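Keeping the Books in a Small Town Choir

Raquel Marinho has looked after the sheet music of the Kornton Choral Society for 20 years. She took the job on in a September, when the previous librarian moved to the coast and left her a key and a phone number. The library fills the back room of a former savings bank on Dreltel Street. It holds 1,398 titles, most of them in sets of forty or more, and it lends to other choirs in the county as well as to its own singers.

We met there on a weekday morning. Marinho had a box of Christmas anthems on the desk and was going through them with a soft eraser.

"People write in their copies, and I want them to," she said. "A singer who doesn't mark a breath will miss the breath. I only ask for pencil. Every year a few come back in ballpoint, and one year we had a whole alto line in green felt tip."

She erases nearly everything before a set goes out again. The exception is corrections. Older editions are full of wrong notes, and once a mistake has been found she copies the fix into every score in the set and writes a note on the lid of the box. Some of those notes go back to the 1970s and are in handwriting she doesn't recognize.

Before she retired, Marinho worked in the billing office of a lumber yard. She reads music but calls herself a slow reader. She sang second alto until her knees made the risers difficult, and now she sits in the hall during rehearsals with a spare copy of whatever is being sung.

"I follow along and listen for pages," she said. "If half the sopranos come in late after a page turn, there may be something wrong with the page. Twice it was a leaf bound in upside down. The other times it was the sopranos."

The catalog was on index cards when she started. It took her three winters to type it up, and she kept the cards. They record things she had no column for, such as who paid for a set and which concert it was bought for. A set of the Fauré Requiem was paid for with a bake sale and a raffle. A collection of folk song arrangements came from the estate of a Mr. Van der Linden, who had conducted a men's chorus in Vostum until it folded. His boxes arrived with concert programs and train timetables still tucked inside the covers.

"I left the timetables in," Marinho said. "They weigh nothing."

Borrowing is simple. A choir writes or calls, she checks the dates, and someone drives over to pick up the boxes. The fee is five dollars a set for a season, plus the cost of any missing copies. She would like it to stay that low. Small choirs, she said, often have a piano that needs tuning and a hall that needs paying for, and music comes last on the list.

Losses are lower than one might think. In a normal year the library lends some 1,000 copies to other choirs and gets almost all of them back by the end of summer. She sends one reminder by mail and then picks up the phone.

"I don't scold. I ask them to look in the car," she said. "It's usually in the car, or inside the piano bench. One man had used his Messiah to level a bookcase."

The harder subject is screens. Several choirs in the county now sing from tablets, and a few have asked her whether she plans to scan the collection. She has not done so. A good part of it is still under copyright, and the older material is available online from other sources, sometimes in a better edition than the one on her shelves. 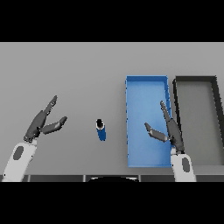

Among the singers, Teresa is in favor of tablets and said that at her age the question came down to light, as she could make the notes larger and brighter and had stopped dreading candlelight services. She had gone back to paper for one piece, a long Bach motet, and found that she missed being able to hold a finger in the page she was about to need.

Marinho has no quarrel with that. She bought large-print copies of the most often sung pieces after hearing the same complaint from several members, and they are hardly ever on the shelf.

"If the tablet keeps someone singing for another ten years, good," she said. "I just want there to be a box of paper when the battery goes. At one Easter service two of them went dark in the same verse."

What worries her more is the room. The building has a flat roof, and the corner above the oratorios has leaked before. She moved those boxes to the opposite wall and put the empty ones in their place. There is a humidity gauge by the door, and she writes down the reading each time she comes in – usually twice a week, more often after heavy rain. The owner has promised to replace the roof. She has an inventory ready in case everything has to be moved.

She is also training a successor. A tenor in his thirties comes in on rehearsal nights and has learned the numbering system, including the stretch in the middle where two earlier librarians used the same numbers for different pieces. Marinho thought about renumbering that section and decided against it.

"Every box, every copy, every card," she said. "You'd be at it for a year, and then some choir would return a set from before and you'd have the old numbers back again."

She plans to stay on through the spring concert, a program of psalm settings. The boxes for it are already stacked by the door. Two copies are missing from the Schütz, and she has a fair idea which car they are in.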